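Filed under: News > Robotics > Company Announcements

October | By Soledad Hinojosa, Bendatmont

Print this page | E-mail this page

BENDATMONT OPENS UP SANNA, ITS COLLECTION OF TWO-ARM TABLETOP EXAMPLES

I've been waiting to write this one for months! Starting this October, Bendatmont is sharing Sanna, a set of 3000 recorded examples of robot arms handling everyday things on a table, with any school or small lab that asks for it. I run data collection here, so I'm very biased, but I think it's a lovely piece of work and I'm thrilled it's going out the door.

Each example in Sanna is one short job done by a person steering the arms by hand controls. Pick a thing up, carry it to another square, set it down, let go, back off. We save the camera views and the joint positions together, along with a plain sentence saying what the operator was asked to do. A learning system called Likico (Fouad Hattar's baby, he's been at it since before I joined) trains on all of it and then has a go at the same kind of job on its own.

The work surface is brown paper and blue tape, and I will defend it to anyone. We lay the grid by hand and we don't measure it. When a strip wears out we put down another one, usually a little crooked, and Likico has to cope with that. Our first tables had neat printed grids, and the system got so attached to them that a new sheet of paper threw it off completely. Karine Vachon suggested tape over lunch and we had it down by 4.

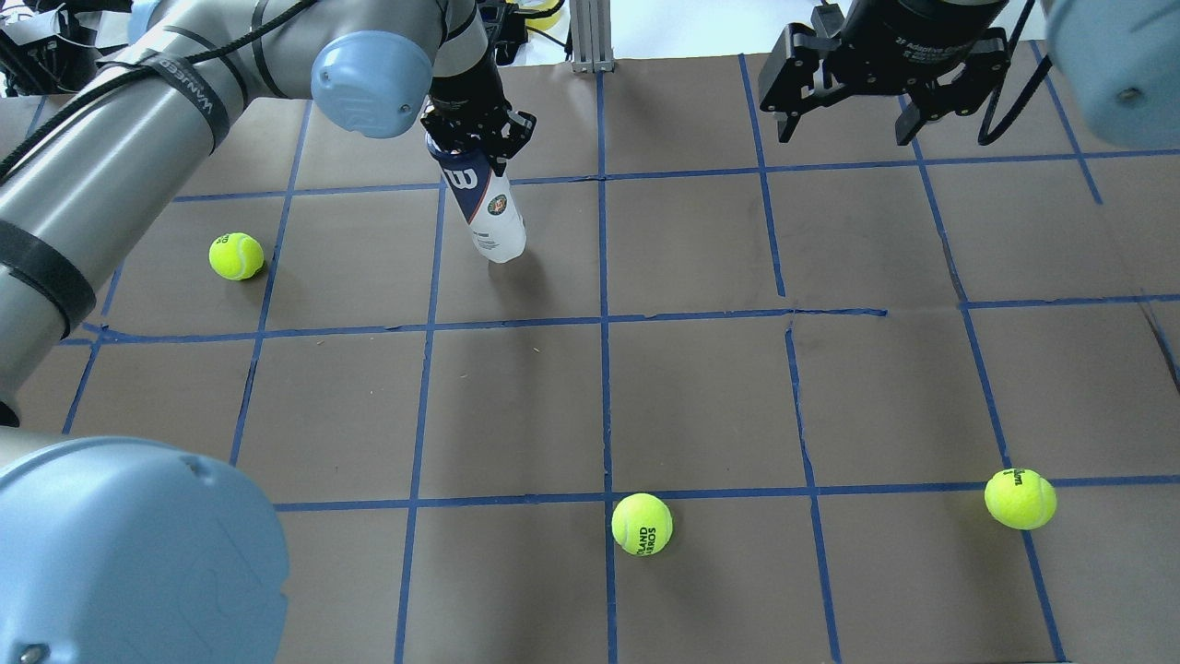
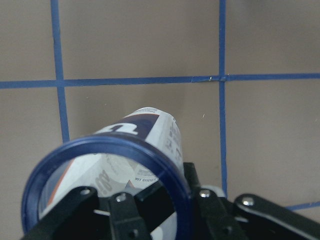
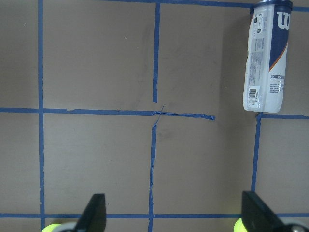
Operators work in blocks of 10 tries and then swap out. I thought that was fussy when Ornella Orlandini brought it in, but tired people all start making the same move, and a system that only ever sees one move learns one move. We want the slow approaches in there, and the wobbly ones, and the ones where somebody changes their mind halfway. Of the 3000 examples, 333 are marked as failed tries, and we kept every one of them in the release with a note on what went wrong. (Quite a few of those are mine. I've made my peace with it.)

"People ask me for clean data, and I always ask them what they mean by clean," says Assunta Pellegrini, who heads research at Bendatmont. "If you take out every fumble, you've got a system that has never seen a fumble. Ours has seen plenty."

Our friends at Botden have had an early copy since the summer and found two labeling mistakes in the first afternoon, both now fixed. Thank you, Botden! They're also writing the getting-started notes, which will go out with the files.

Sanna is free for teaching and research. Company use needs a short agreement, and Karine handles those. If you'd like a copy, write to the data desk at Bendatmont and tell us a little about your setup: what arms you have, how many cameras, and how much storage you can spare. The full set is big, so we also have a starter pack for classrooms.

Press questions can come straight to me. Mornings are best, before the operators get going.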